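Print this page | E-mail this page

Shared kitchen walk-round, Stevness House, ground floor
January - posted by Imogen Oakley

Done before the breakfast rush so some of this is scribbled. OK = fine, ACT = somebody needs to do something, N/A = didn't look or doesn't apply.

Exits and floor
Back door opens fully, not blocked - OK
Door closer - ACT. Slams. Same as last time.
Floor by the sink - OK, mat lying flat
Mop bucket - ACT. Left in the walkway again. Goes in the tall cupboard please

Fire
Blanket on wall by the stove - OK
Extinguisher - OK, pin in, needle in the green
Heat alarm - tested, loud, OK
Stove hood filter - ACT. Greasy. Should of been swapped before the holidays. Ratih has the spare ones.

Electrical
Kettle cord - OK
Toaster - ACT. Crumb tray full, burnt smell. Unplugged it and put a note on.
Outlets near the sink - 2 checked, both trip when tested. OK
Fridge temp 8 on the dial thermometer - ACT, too warm. Celsius, before anyone asks. Turned it down, will look again at lunch. Milk and the chicken thrown out.

Dishes and drying
Hot water - OK, comes through fast
Sponges - ACT, bin them
Racks - two-tier stainless type is the one we want in every kitchen, upstairs included. Small feet, so push down on each corner and see if it rocks. Heavy pans on the bottom, knives never in the rack point up. Wipe under it at close.
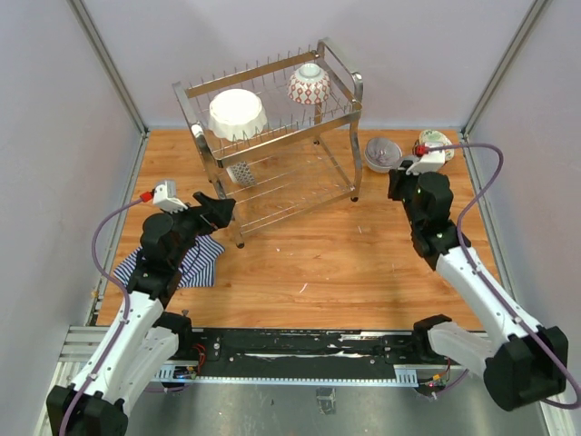

Herman Yusof asked whether pans can just be left to dry overnight, becuase the evening group finishes late and the towels are always soaked by then. Yes, overnight is fine, but cleared by 7 or the morning people stack on top and things slide. More towels would help too, he's right on that.

First aid
Box on hook - OK
Blue band-aids - ACT, only 2 left
Burn gel - in date, OK
Contact sheet on the lid is old, still has the Plonel office number. Sepehr to reprint.

Chemicals
Drain cleaner up high and locked - OK
Spray bottle with no label - ACT. No idea what's in it. Removed.

Totals: 17 OK or N/A counting the store room sheet, rest need doing. Fridge first, then the filter.

Checked: I. Oakley
Copy to: Anjani Raju

We use cookies to remember your settings. Accept | Manage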